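Predwood Hand Kit, Right Side – what you get and how I put mine together

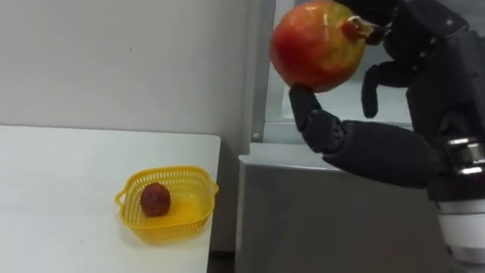
I sell these out of our shared workshop in Busdale, one small batch at a time, and I still build every one on the same bench I learned on. The Predwood started as a thing I wanted for myself. I had a small arm with a two-finger clamp on it, fine for blocks and bottles and useless for anything round that rolls. So I drew up a hand with a proper thumb, printed it badly, printed it again, and kept going until other people in the shop started asking for one.

The kit is $1710. That gets you the hand, the wrist coupling, the cable set and the controller board, plus a bag of spare hinge pins (you will drop some, I promise). It doesn't include an arm. If you already have one with a standard round flange you can bolt straight up to it. If yours is an oddball, write to me with a photo of the end plate and I'll tell you if the adapter fits before you spend any money.

What's in the box

Hand, right, fully wired but without the skin on
Wrist coupling with clamp rings
Skin for the palm and forearm, black
Ellinell controller board and power lead
34 hinge pins, which includes the spares
Hex keys, a tube of thread lock and the printed guide

Putting it together

Give yourself a free weekend. The mechanical side goes quickly, and then the cables eat the rest of your time! Start with the coupling and get it on the arm before you do anything else, because it's a pain to reach the bolts once the hand is in the way. Snug them by hand, turn the wrist through its whole travel, then tighten.

Next, plug in the board and run the finger check with the skin still off. Each finger should curl and come back without a click. If you hear one, stop and look for a cable sitting on top of its guide. I had a thumb that clicked for two weeks once and I blamed the motor the whole time – it was a cable tie I'd left too long.

The skin goes on last. It's a snug fit and it will fold up on you at the wrist. Start at the palm, work back toward the arm, and leave a bit of slack so the wrist can bend. A few soft wrinkles are fine. If it's stretched flat when the hand is straight, it's too tight and you'll be pulling against it every time you move.

Setting the grip

Out of the box the grip is set on the gentle side. I do my own tuning with fruit, and I'd tell anyone to do the same, since it's cheap, it's all different shapes and you get to eat the test gear. A pomegranate is great for this. It's got some weight, it's never quite round, and that crown is always sticking out somewhere awkward. Lychees are the other end of the job: small and bumpy, and easy to chase across the table if your thumb comes in late. I put things down in a shallow yellow mesh basket, mostly because the low sides make it an easy target from above.

There are 3 grip modes on the board. Wrap is for big things, pinch is for small ones, and cradle gets the thumb under the load so you're holding it up more than squeezing it. Cradle is my favorite by a mile. Set it low, lift, and only bring the force up if the fruit slips. Going the other way gets you juice in the hinges, and cleaning those out is a whole evening with a toothbrush.

Things I'd want to know before buying

It isn't waterproof. The skin keeps crumbs and splashes off, but please don't run it under a tap.

There's no feeling in the fingertips on this version. The board watches motor load and guesses from that, and it guesses pretty well with firm stuff. Soft fruit like ripe peaches is still hit or miss for me. The Zapata fingertip set should fix that, and I'm hoping to have it ready in November. It'll fit the hands I'm selling now, so you don't need to wait for it.

Keep your own fingers clear when it's powered. I wired a big stop button into mine and I think you should too.

Left hands: not yet. I get asked a lot! I need to redraw the thumb base and I haven't had the bench time.

Shipping and repairs

Kits leave the shop once they've passed the finger check on my bench. If a hinge or cable fails in the first 2 years, mail me the hand and I'll fix it, and you just cover postage one way. Pins and skins are sold separately on the spares page.

Price and parts list updated May 3, 2026.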